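Print this page | E-mail this page

4. The Kit in Use

4.1 What was bought

The Bivadside is sold by Zarora as a "ready bench" for two-armed handling work. It comes as an aluminium frame, fabric-covered wall panels, a work surface, two arms on a common front rail, wrist cameras, and a licence for the Amato recording software. The buyer supplies a room, a computer, a network socket and patience. We list the last because the quotation did not.

Our interest was narrow. The group at Urdale works on soft items: napkins, dusters, small towels, anything that changes shape when one looks away. Section 2 explained why cloth remains awkward for a pair of parallel grippers, and Section 3 set out the three routes open to a small laboratory, which are to build a cell, to rent time on someone else's, or to buy one. Having built two cells in the past and regretted both, we bought. What follows is an account of the kit as we found it, with the faults that seem likely to trouble others. Faults that were plainly our own are marked as such where we could bear to.

4.2 Assembly

The manual has 116 pages. Of these, a good many are devoted to not dropping the arms, a topic on which we needed little persuading. The order of assembly is frame, surface, rail, arms, panels, and the manual is firm that the panels go in last. It then asks for the arm cables to be dressed along the inside of a panel. We dressed them along the links with clips and ties instead, and have had no cause to go back.

Bolting the frame together took 439 minutes of working time, which includes one frame assembled as its own mirror image. The slots in the extrusion accept a sliding nut from either end, and will part with it from neither. Anyone who has built shelving from the same stock will be at home. Anyone who has not should put in twice as many nuts as the drawing shows before closing the corners, and should do so even if the drawing looks confident.

The arms were the easy part. Each sits on a black bracket, each bracket bolts to the rail, and the holes line up. We mention this only because we had set aside an afternoon for the holes not lining up, and spent it on the firmware.

4.3 The work surface and the walls

The surface supplied as standard is white with a marble pattern. A plain grey one is offered at extra cost, on the sound commercial principle that less is more. We kept the marble. For a colour camera looking for a pink cloth it makes no difference at all; for a method that leans on edges, the veins are a steady source of interest. Our first edge-based detector found cloth corners all over the table, with high confidence and no cloth. Masking by colour first removed the problem and, with it, a paragraph we had hoped to write about robustness.

The walls are panels covered in a close grey and white weave. According to the sales sheet they "provide a neutral visual environment". We would call it a busy kind of neutral. The panels do what one wants from walls, in that passing colleagues no longer enter the data, and they are soft enough that an elbow joint brushing one during calibration leaves the elbow joint unharmed. The same cannot be said of the panel. We would advise anyone training on the fixed view to crop to the table surface before doing anything else, and to keep the uncropped recordings in case they are wrong about where the table ends. We were.

4.4 Arms and grippers

Both arms carry the same two-fingered gripper, with a small camera mounted at the wrist. On rigid items the grip is dull and dependable. On cloth everything depends on the approach. Coming straight down on a flat single layer, the fingers close on nothing and report success, a habit they share with several of our earlier controllers. Coming in at a slant to a raised fold, they do well. Most of our demonstrations therefore begin with a heap, and most of the interesting trouble comes after the first fold has been opened out and there is less heap to hold.

The gripper reports a width and a motor current. Neither is much use for thin fabric. A pinch of sheer material and a pinch of air differ by less than the reading wanders over a morning. We ended by ignoring both and judging each grasp from the wrist view, which is what the Amato documentation recommends in a footnote, in the tone of someone who has been asked before.

Reach is generous in the middle of the table and less so at the back corners. A cloth pushed against the back wall can be touched by either arm and usefully lifted by neither, unless the operator is willing to bring the elbow up and over. Operators become willing with practice. In the first week a cloth that had gone to the back stayed there until a human hand went in for it, with the arms stopped and the relevant form filled in.

The cabling deserves a word. The corrugated conduit on the right arm arches up behind the wrist when the arm is pulled in, and it is always a little longer than one would like. Shortened, it limits the last joint. Left long, it gets into the fixed camera's view of the far table. We left it long. Zarora offers a spring-loaded retractor, which we tried for a fortnight and took off again after it developed opinions about where the arm should be.

4.5 Recording with Amato

Amato records the joint states, the wrist cameras and the fixed camera into one file per episode. It is pleasant to use as long as nothing is renamed. We collected 115 episodes of the two-cloth task before changing the label of one camera, and then spent the better part of April persuading the software that the earlier files had a camera at all. The converter we wrote for this is in the appendix and may be used freely by anyone in the same position. No support is offered, on the grounds that we would have to reread it.

Playback is the best feature of the package. Any episode can be run back on the arms at reduced speed, and the manual suggests this as a check on calibration. With cloth on the table it is mostly a lesson in humility: the arms repeat every move, the cloth does not, and by the second lift the grippers are folding something that is elsewhere. As a teaching aid for new students we rate it highly.

Operators were asked to score each session for effort on a scale of 1 to 5. The scores are reported in Section 5 and should be read with some care, as one operator understood 5 to mean effortless and was too polite to ask.

4.6 The two-cloth task

The task uses a larger light pink cloth and a darker one with a pale sheer piece at its edge. The operator is to bring the larger cloth to the middle, open it with both arms, and leave the darker one where it lies until told otherwise. We chose two pinks on purpose. Cloths of plainly different colours can be told apart by methods that have learned nothing about cloth, and we have published enough of those.

Starting positions were not fixed. The operator dropped the cloths by hand and closed up, and whatever shape they fell into was the shape to be dealt with. Tidy starts make for tidy graphs, and we have used them elsewhere, but a buyer considering this kit for laundry or linen work will want to know how it behaves when the linen has had a say. Figure 3 gives four views from the fixed camera; the order is not the order of events.
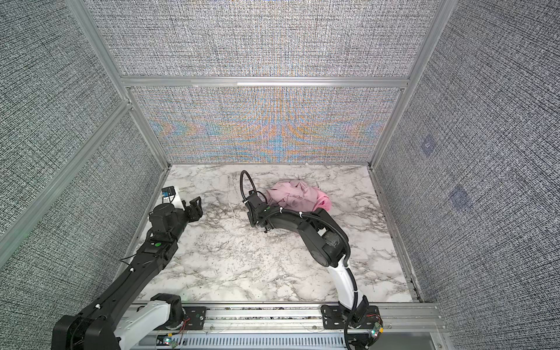
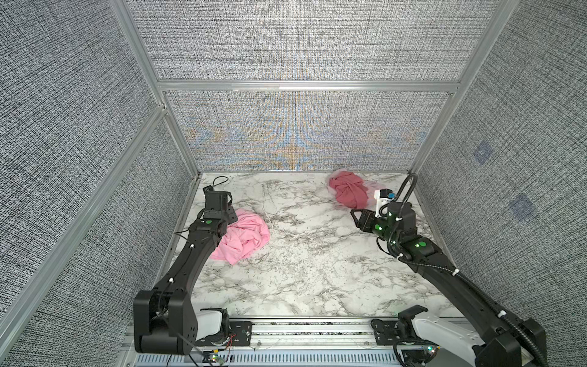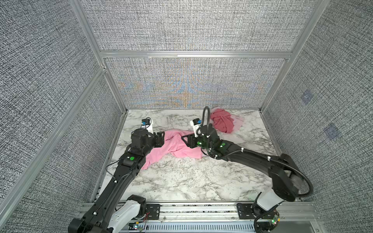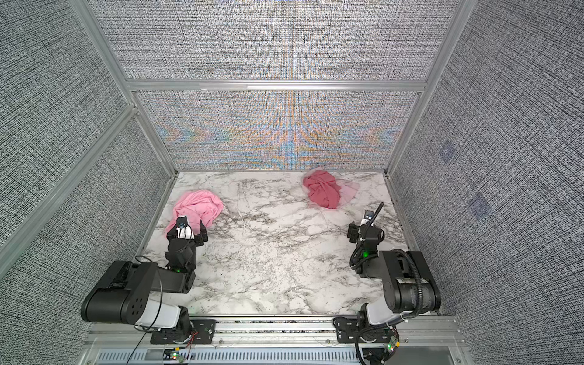
Figure 3. Both arms over the marble-patterned surface, with crumpled pink cloth on the table. In the third view the left gripper has hold of the light pink cloth and the right is pressed against it.

Olesia Panasiuk, on reading a draft of this section, objected that we had been too gentle about the grippers and too hard on the table. In her view the marble "costs you one afternoon and a colour mask", whereas a gripper that cannot tell thin fabric from air costs something on every episode, and a buyer who reads only our remarks on the veins will order the grey top and feel they have dealt with the matter. She would spend the money on softer fingertips, keep the standard surface, and leave the retractor in the catalogue. She also asked whether the mirror-image frame had been counted once or twice in the assembly time. It was counted once, and the taking apart was not counted.

Print this page | E-mail this page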